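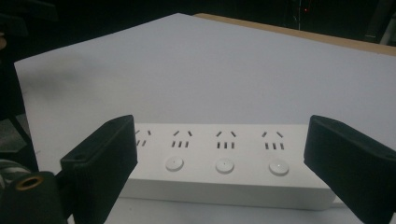 Figure 1. Power strip between the two fingers of the hand-held gripper, demonstration table.

Handout 5: Notes on the Banside open day

September 24, 2023

Read these notes before the next lab session. They cover the hand-held gripper demonstration at Banside, the questions that came up afterward, and the written work that follows from it. Students who missed the visit can do the written work from this handout and Figure 1.

1. Where we were

Banside is a small automation shop. Most of its work is end-of-line handling: picking finished goods off a belt, turning them the right way up, and putting them in a tray or carton. The open day had three stations. Station A was a palletizing cell with a safety fence. Station B was the Haner bench, where the hand-held grippers are used. Station C was a screen showing the planning software, which the shop calls Skurden.

Our group spent most of its time at Station B, so these notes are mostly about that. Station A will be covered in the unit on guarding. Station C comes up briefly in section 6.

2. What a hand-held gripper is for

A robot arm that is going to learn a task from examples needs a lot of examples. One way to get them is to drive the arm by remote control and record what it does. This is slow, and it ties up the arm.

The other way is to give a person a tool with the same kind of fingers the arm has, mount a camera on it, and let the person do the task by hand. The camera records the fingers and the object. The motion of the tool is worked out later, and the arm is trained on the result. No arm has to be present while the recording is done.

The main points from the talk at the bench:

The tool should have the same finger shape and the same opening as the gripper on the arm. If the fingers are different, the examples teach the wrong contact.

The camera should sit in the same place on the tool as it does on the arm. The view in Figure 1 is from the tool's own camera, so the fingers come in from the bottom corners. A camera on the arm would have to see them the same way.

The person must do the task using only what the tool can do. Steadying the part with the other hand is a common mistake, and a recording with a second hand in it is thrown out.

3. The part

The part used for the talk was a white power strip. It is a fair choice for a class because it is long, light in color, and has features on one face only.

Look at the figure and note which way the strip is facing. The sockets are on top, and the plain side wall is toward the camera. The round push buttons lie between the outlet groups and that front edge. This matters for the task, which is to place the strip sockets up with the buttons toward the front of the tray. If a strip is turned end for end, the buttons go to the back. A program that only finds a white rectangle can't tell the two cases apart. It has to find the buttons or the slots.

The fingers are at the two ends of the strip, so they hide part of it. The leftmost outlet group is partly behind the left finger. Anyone writing a check that counts outlets from this view will get the wrong count unless the hidden part is allowed for. We will come back to this in the vision unit.

4. Grasping across the length

Several students asked why the strip is taken end to end when the narrow way would need less opening. Both are possible. The points for and against, as given at the bench and filled in from last week's lecture:

End to end. The fingers need a wide opening, close to the full length of the part. The line between the two contacts runs along the part, so the strip can't swing left or right very easily. It can still roll about its long axis if the finger pads are hard and the contact is small. The top face stays mostly clear, which helps if something has to be pressed or plugged in afterward.

Across the middle. A small opening is enough. The grasp should be close to the center of mass or one end will drop. The fingers cover features in the middle of the part. In a tight tray there may be no room for fingers along the long sides.

For this tray, the neighboring strips lie side by side with very little space between them, and there is clearance at the ends. That settles it in favor of end to end.

Note also the shape of the fingers. The inner faces are angled. A sloped face can help guide a part toward the middle as the fingers close, but it can also push the part up or down if the contact is off center. Draw the forces before you decide which will happen. A diagram with one force on each finger and the weight in the middle is enough for a first answer.

5. Surface and lighting

The strip was shown on a large pale sheet laid over a wooden table. White on near-white is a hard case for simple thresholding. The top of the strip is bright, the side wall is slightly grayer, and the sheet is also a cool gray-white, with a soft shadow toward its left side. The strongest contrast in the picture is between the black fingers and everything else. The next is the slots, which show as dark gray against the white body.

Two practical lessons:

Pick features that stay dark under any light. Slots and holes are better than outer edges when the part and the background are close in color.

Check for highlights. There is a small bright spot on the right-hand button. A highlight moves when the camera moves, so it should not be used as a landmark.

The background is very dark compared with the sheet. With automatic exposure, a dark background can pull the setting up and wash out a white part. At Banside the exposure is fixed before a session starts and written on the session card. Do the same in our lab.

6. How a session is run

The procedure at the Haner bench goes like this. Copy it into your lab book, as we will use a shorter form of it in our own sessions.

Clear the work surface and lay the sheet.
Check that the finger screws are tight.
Open and close the gripper fully once, with nothing in it, while recording. This gives the reference for finger position.
Set and note the exposure.
Put the part down in a new starting position for each example.
Do the task at an even speed. Stop for a moment at the start and at the end.
Mark failed tries as failed. Do not delete them at the bench.
Take a break after 20 minutes. People get sloppy with their wrists.

The shop's target for a simple placing task is 800 good examples. A practiced person does one in 30 seconds, counting the reset. Work out for yourself how long the whole set takes, first without breaks and then with a five-minute break after every 20 minutes of work. You will need this figure for question 4.

The good examples then go to Skurden, which lines up the tool motion with the video and flags any section where tracking was lost. Flagged examples are looked at by a person before they are used. A second program, Lục, does the tray layout. We did not see it running, and it is not on the exam.

7. Questions that were asked

Can the same examples be used for a longer strip? Only if the gripper opens far enough. Even then the ends will sit differently in the view, and new examples are usually recorded.

Does the tool measure grip force? The one at the bench does not. Finger opening is all that is recorded. For soft parts this would be a real limit. For a hard plastic body it was not considered a problem.

What happens to the cord? For the placing task, the cord is folded and tied at an earlier step. Loose cords are treated as a separate job and were not part of the talk.

8. Written work

Answer all five. Short answers are fine. Include sketches for 1 and 2.

1. Sketch the strip from above with both fingers in place. Mark the axis about which it is most likely to roll.

2. Draw the forces on the strip when the two contacts are level with each other, and again when the right contact is lower than the left.

3. Name two features in Figure 1 that could be used to tell the front of the strip from the back. For each, say what would make it fail.

4. Give the total time for the full set of examples, with and without breaks. State your assumptions.

5. Our lab gripper opens less far than the one at Banside. Propose a grasp for the same strip and describe a change to the tray that would make room for it.

Hand in on paper at the start of the next lab. The tray drawing is in the course folder under Banside. The second unit, in February, starts with the palletizing cell, so keep your notes from Station A.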